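Training a Two-Arm Letter Sorting Policy with Relabeled Demonstrations

This guide covers how we set up the letter sorting task in the Prekeo project and how to repeat the main result. It assumes you already have two arms that can be teleoperated and a policy trainer that takes joint states and camera frames.

What the method does

A demonstration is normally stored with the instruction the operator was given. Relabeling goes back over each recording, splits it at every release of a gripper, and writes a new instruction for each piece from what ended up where. One long recording becomes several short ones.

Step 1. Cover the table

Use plain matte paper and tape it down flat. Shiny tabletops gave us bad depth readings near the plates.

Step 2. Lay out the plates and letters

Put the plates where at least one arm can reach each of them. Scatter the foam letters between them by hand and leave them at whatever angle they land. Do not stack them. Change the layout before every recording.

Step 3. Record

We collected 200 long demonstrations. Keep the operator's pace steady and let both arms work. If a letter is dropped, pick it up again and carry on – recoveries are useful later.

Step 4. Split and relabel

Cut at each gripper release and drop any piece shorter than 8 frames. Write the instruction from the final position, such as "put the k on the blue plate." Our set came to 1,686 pieces after cleaning.

Step 5. Train

Train one policy for both arms. Sample evenly by letter, or the easy shapes will take over. We held out 9 letter and plate pairs for testing.

Step 6. Test

Start with both grippers open above the paper and the letters between the plates. Give one instruction at a time and return the arms to the start pose after each.

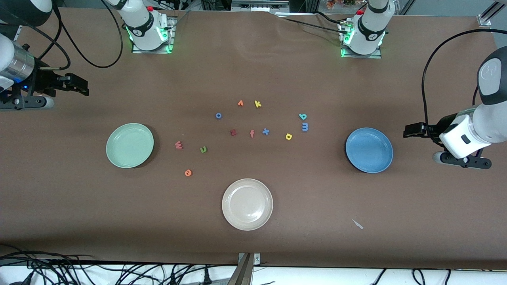
Murali Unnithan wrote to ask whether splitting at the release loses the handovers between arms. It does if you cut on every release. In a handover the second gripper is already closed on the letter, so check both grippers and cut only when neither is holding anything.

The relabeled policy did better than the baseline on the held-out pairs. The gain was small for round letters such as o, and we have not fixed that yet.

Last updated 3/25/18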